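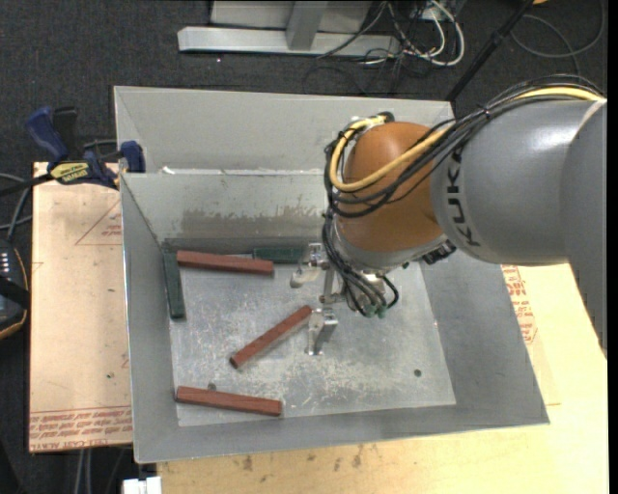

Paralegal, Motoring and Road Traffic Team
Lirell Solicitors, Mudmont office
Full time, permanent

Lirell is looking for a paralegal to join the motoring team at our Mudmont office. The team defends drivers charged with road traffic offences, mostly in the magistrates' courts, and advises people who are at risk of losing their licence. Much of the work is drink and drug driving, but we also deal with speeding, careless and dangerous driving, driving without insurance, failing to give driver details, and totting-up cases where a client already has points.

The post is new. The team opened 290 files last year and the present support staff cannot keep up with that number. You would work with three solicitors and report to the head of the team.

What the job involves

Most of your day will be spent preparing cases for the solicitor who is going to court. You will take the first call from new clients, open the file, carry out identity and conflict checks and send out the client care letter. You will ask the prosecution for its evidence, chase it when it does not arrive, and go through it when it does. In a drink driving case that usually means custody records, the breath test printout, officers' statements and any footage from the police station or body-worn cameras. You will make a written note of anything that is missing or does not match.

You will also:

- draft witness statements and client statements for a solicitor to check
- prepare bundles for exceptional hardship and special reasons hearings
- write to employers, doctors and family members for letters of support
- instruct toxicologists and other experts, agree their fees and keep track of their deadlines
- book counsel and prepare briefs
- attend court with clients when a trial runs over more than one day
- record your time and keep the file up to date
- bill files when they close

You will not be asked to give legal advice without supervision. You will be expected to say when a question is beyond you and pass it on.

Clients are often worried about their jobs. Some have never been in trouble before and do not know what a first hearing is. Others have been through it several times. You will need to be patient on the telephone and clear in your letters, and you will sometimes have to tell people things they do not want to hear.

What we are looking for

You must have:

- at least a year's experience in a criminal, motoring or general litigation team, paid or unpaid
- a good standard of written English
- experience of using a case management system
- the ability to keep to court deadlines on a large number of files at once
- a full driving licence, or another reliable way of getting to courts that are not near a station

It would help if you have:

- a law degree, a CILEX qualification or similar
- experience of dealing with expert evidence
- a second language. We have a good number of Portuguese-speaking clients through our office in Conceição Street and would be glad to hear from Portuguese speakers in particular.

Points on your own licence will not rule you out. Please tell us about any unspent convictions in your application, and we will talk about them with you if you are invited to interview.

Training

For the first three months you will share files with a senior paralegal and will not have a caseload of your own. We use Fetex for case management and time recording. Two days' training on it is provided in your first week, and you do not need to have used it before. After six months you can apply for help with the cost of a police station accreditation course or CILEX study. We have supported paralegals through qualifying work experience in the past and are willing to discuss it, but it is not promised with this post.

Hours and place of work

The office is open from 9am to 5.30pm, Monday to Friday, with an hour for lunch. You will be based in Mudmont and can work from home one day a week once your training period is over. Court days start early - you may need to leave by 7am for the further courts - and we give the time back in the same month.

There is a telephone rota for people who have just been released from the police station. Each member of the team covers one Sunday in six, from home, between 10am and 4pm. A separate payment is made for each Sunday worked.

Pay and benefits

Salary depends on experience and will be confirmed at interview. You will also have:

- 25 days' holiday plus bank holidays
- a workplace pension
- mileage and parking for court visits
- a yearly allowance of £300 for books, courses or professional membership
- cycle storage at the office (there is no staff parking)

How to apply

Send a CV and a covering letter of no more than two pages to the recruitment desk at our Mudmont office, quoting reference 819. Please use the letter to tell us about a file or piece of work you have handled yourself, what you did on it and what you would do differently now. Leave out client names and anything that could identify a case. We do not accept application forms from other firms, and we are not using agencies for this post.

Applications close at noon on the last working day of June. Interviews will be held in person at Mudmont and include a 40-minute written exercise based on a made-up set of prosecution papers. No preparation is needed for it. If you need any changes made to the interview or the exercise, such as extra time or a ground floor room, let us know when you apply.

We will reply to everyone who applies, whether or not they are invited to interview.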